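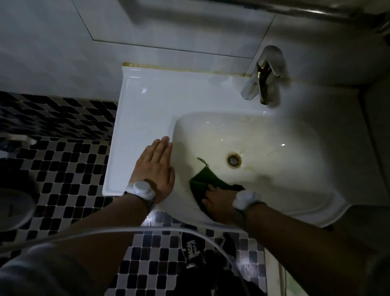

Limescale ring in an old basin, what do you use?

marten_k
Hello all. We moved in March to a house in the upper part of Trevden, where the water is very hard. The washbasin in the small bathroom is white ceramic and older than me, I think. There is faint yellowish-brown staining around the drain and along the right side, and a rough stripe under the tap. I clean it with a cloth and dish soap every second day and the ring stays the same. I measured the water with a paper strip and it was at the end of the scale. Before I buy five different bottles, I would like to know what you use, and also what I must not use. The tap is chrome with a polished finish and the previous owner wrote on a note that it "does not like acid". The note says nothing more.

Pellworm
White vinegar, warm, on paper towels. Put the towels on the ring, leave them for one hour, wipe, rinse. Repeat if necessary. Costs almost nothing.

basin_and_beam
Citric acid is better than vinegar and it does not smell. I take 12 grams in half a liter of cold water. Cold is important, in hot water it can make a deposit of its own which is harder to remove than the first one. Keep it away from the tap if the note says so.

Pellworm
I have used vinegar for 30 years and never had a problem with any tap.

basin_and_beam
You have chrome taps, I suppose. Brushed finishes are often a coating, and vinegar takes the color off at the edge where the drops hang. I have seen it in my sister's kitchen. It looked like small yellow moons and she had to live with them.

Lizelle Botha
I cleaned guest houses for many years, 108 rooms at the largest one, so I will write what we did. First find out if the ring is limescale or worn glaze. Dry the basin completely and move your fingernail over the ring. If you feel a step, it is limescale and it will come off. If it feels like fine sandpaper and there is no step, the glaze is gone in that place and dirt sits in it. Then acid makes it worse.

For limescale: citric acid, as basin_and_beam says, but only fifteen minutes at a time. An old glaze can have small cracks, and you do not want acid to stand in them for one hour. After that a soft cloth, with the flat hand, from the rim down to the drain. Then a lot of water.

For the tap: only a damp cloth, and dry it after. If there is already lime around the foot of the tap, use a wooden toothpick. It takes time, but nothing is scratched.

marten_k
Thank you, this is very clear. I did the fingernail test. On the left side there is a step. On the right side I am not sure, it feels a little rough but I could be imagining it.

Hobnail
Pumice stone! Wet the stone, wet the basin, rub gently. My ring was gone in ten minutes and I had tried everything before, even the expensive gel. I was so happy that I did the toilet too.

Lizelle Botha
Please not on a basin. In a toilet some people accept it, but I would not do it there either. It takes the lime and a bit of the glaze, and next year the ring comes back faster.

Hobnail
Mine has not come back and it has been two years. Maybe your guest house basins were cheap ones?

Lizelle Botha
Some were cheap and some were not. We lost both kinds to pumice before I forbade it. You can do what you like with your own basin, but marten_k has asked what he must not use.

trapdoor
Moderator here, please stay friendly. I have removed one post that recommended mixing bleach with vinegar. Never do this, the gas is dangerous. The same is true for bleach with citric acid or any other descaler.

oswin22
May I ask something different – why does nobody speak about the water itself? I live in Steltosau, also very hard water, and we put in a small softener from Khumalo. It was 190 for the unit and 200 for the man who installed it, which annoyed me, but I have wiped the basin only with a normal cloth from then on. The kettle is also clean.

Pellworm
390 against one bottle of vinegar. I know what I would choose.

oswin22
It is not only for the basin. Count the washing machine and the boiler as well. I agree that it is a lot of money if you rent.

marten_k
We own the house, but the roof comes first this year. I will remember the name.

Short report: I did citric acid three times on the left side, fifteen minutes each, with a rinse between. The step is gone and the surface feels smooth. The stripe under the tap is half gone. The right side did not change at all, so I am afraid it is the glaze. Is there something for this, or do I leave it?

Lizelle Botha
Good result. On the right side you can try a paste from baking soda and water, very soft, only to lift the dirt. It will not repair the glaze. There are enamel repair sets, but on a basin in daily use I have never seen one which lasted longer than a winter. I would leave it and dry the basin in the evening. Drying helps more than any product.

Hobnail
Who dries a basin every evening??

basin_and_beam
I do. The cloth hangs beside it, and it is half a minute after brushing teeth. The cloth must go in the wash often though, an old one leaves gray streaks.

marten_k
I will try it for one month and write again. For the stripe, should I wait some days before the next citric acid, or can I continue tomorrow?

Contact us | Forum rules | Copyright by the forum owners and members | Back to top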